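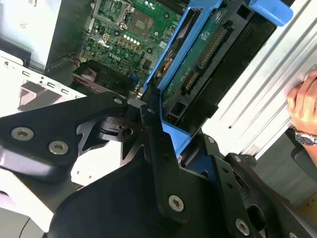
Pre-run software checklist, bench cell 2, desktop teardown task. Applies to the perception and control build called Trorkero, and to the grasp planner that Plastham sends us as a compiled package. I filled this in over one long afternoon in April, and the comments are mine unless marked. The item I'd like read first is the person in the workspace. An operator's hand is on the ribbed side panel of the case with the gripper already reaching in, and the planner's collision scene contains a case, a table and nothing else. Every pass below should be read with that in mind.

Inspector: Yvette Boychuk
Reviewed by: Hélène Gosselin
Marks used: OK / OK WITH COMMENT / FAIL / NOT CHECKED

SECTION A. CONTROL

A1. Speed limit loaded from the cell file and not from the user profile.
OK WITH COMMENT. Loaded from the right place today. Restarting the controller under a different login brings back the old profile value without a warning. I was told this was fixed in the last release. It was fixed for one login.

A2. Stop command from the software panel halts the arm within the limit in the cell file.
OK. 15 trials, all within the limit. The software stop is not the safety stop and should not be written up as one, which the draft operator guide does on its second page.

A3. Force threshold on the wrist triggers a hold.
OK WITH COMMENT. It triggers. The threshold is one number for the whole task. Pressing on a sheet-metal edge and pressing on a motherboard are treated alike, and I don't believe one number suits both. The reply was that it "has worked so far." Please show me the log that says so.

A4. Recovery after a hold needs a person to confirm.
FAIL. Confirmation times out after 60 seconds and the arm resumes. Remove the timeout. I don't want it made longer, I want it gone.

SECTION B. PERCEPTION

B1. Wrist camera calibration is current.
OK. File matches the mount in use.

B2. Parts detector finds the drive carrier.
OK WITH COMMENT. It finds the blue carrier every time. I suspect it finds blue. We have never given it a carrier in another color, so the score in the Plastham report tells us about this carrier and little more. Ask for a second case type before anybody quotes that number to a customer.

B3. Detector handles the gripper blocking its own view.
FAIL. The plates cover a large part of the lower view during approach, and the lower end of the carrier goes behind them. The software keeps the last pose it had and reports full confidence in it. Confidence should drop when the part can't be seen. This was raised in the Tavares trial as well and closed as "expected behavior."

B4. Wires and thin cables are detected or avoided.
FAIL. There are red and black wires by the fan housing and the scene model has none of them. The planner will route straight through. "The gripper is strong enough" was offered as an answer and I have not recorded it as one.

B5. Person detection on the wrist stream.
NOT CHECKED. The feature is listed in the release notes. I could not find the switch for it, and neither could support.

SECTION C. PLANNING

C1. Planned path is shown to the operator before motion.
OK.

C2. Path shown is the path executed.
OK WITH COMMENT. Compared 44 runs. They match until a replan happens mid-motion, and then the display goes on showing the old path. An operator deciding where to put a hand would be deciding from stale information.

C3. Keep-out zone around the operator side of the case.
FAIL. None defined. See the opening note. Either add the zone or clamp the case so that it doesn't need to be held. The clamp is cheaper and doesn't depend on a release schedule.

SECTION D. TOOLING AND LOGS

D1. Software versions recorded with each run.
OK. Grernley, the logging tool, writes them without being asked. Best-behaved thing in the cell.

D2. Logs include operator interventions.
FAIL. A run where someone steadies the case is saved as fully autonomous. I'd like the success rate recalculated once this field exists, and I expect it to come down.

REVIEWER COMMENTS (H. Gosselin)

Agree on A4 and C3, both block further runs with a hand in the cell. On B2 I think Yvette is being hard on the detector, but I have no data to argue with, so the comment stays. B3 goes back to Plastham with the saved runs attached.

Y.B.: Add B5 to the same message. If they can't say where the switch is, take the line out of the release notes.

Status: held. Recheck A4, B3, B4, C3 and D2 on the next build, and redo A1 with every login on the machine.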